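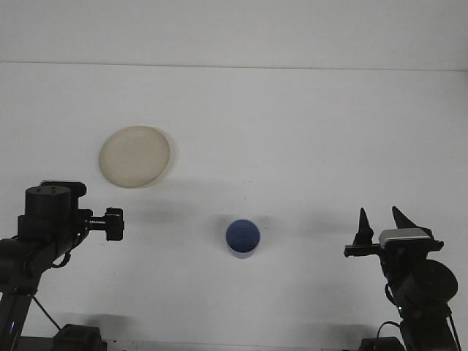 Why would anyone give up a flat with a dishwasher to move to Rerkcombe, a reader asked under my last post, and added that the bus alone would have put them off. Fair question. The bus is bad. It runs every two hours and the last one back from town leaves before most people have finished work.

I moved for the rent, mainly. It is 200 a month less than I was paying, and the house has a garden, which I had wanted for years. It is mostly nettles at the moment. I have cleared a strip along the back wall, 11 feet by four, and put in some late beans and a row of chard. The slugs have had most of the chard.

The kitchen is small. There is one cupboard that closes and one that doesn't, so I got rid of a lot before I came. Two boxes went to the charity shop and I haven't missed anything in them except the big colander.

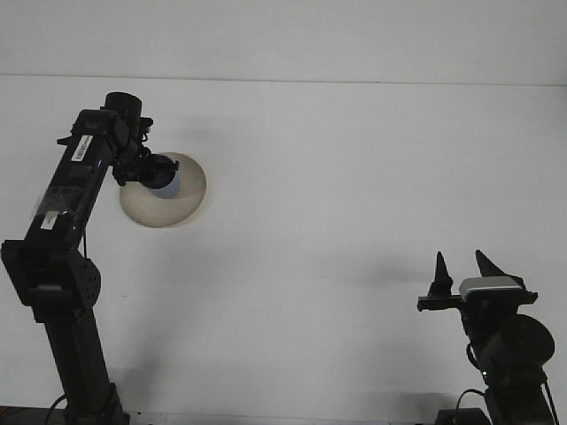
Heating is the thing I worry about. The boiler is an old Zelis and the man from Clukent who came to service it said parts are getting hard to find. He charged me 60 for the visit and told me to bleed the radiators, which I had already done. I have asked the landlord about a new one and he says he will look at it in September. We'll see. The front room faces north and was chilly even in July.

On the good side, the village shop is better than I expected. It sells Radonjić ajvar, the hot one, which I used to cross the city for – two buses each way and they were often out. I have it on toast, with eggs, or stirred into lentils. The bread is ordinary sliced but there is a proper loaf on the days the van comes.

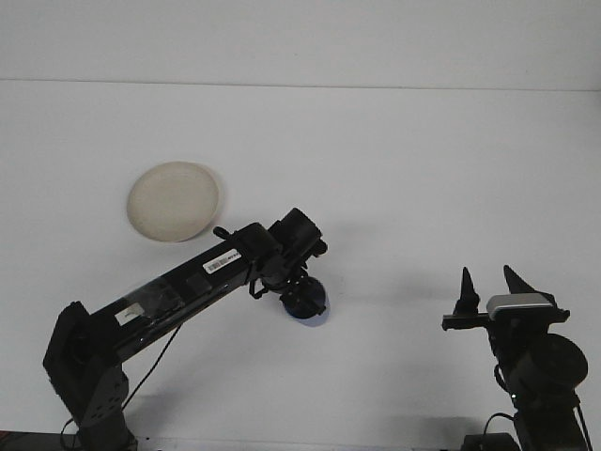
The walk to the station takes me 35 minutes if I go over the fields and a bit more by the lane. I have done it both ways and prefer the lane after rain. There is a stile halfway across the fields with a broken step – I have reported it to the council and been given a reference number.

Next job is the nettles by the shed. If anyone has got rid of them without digging, please leave a comment.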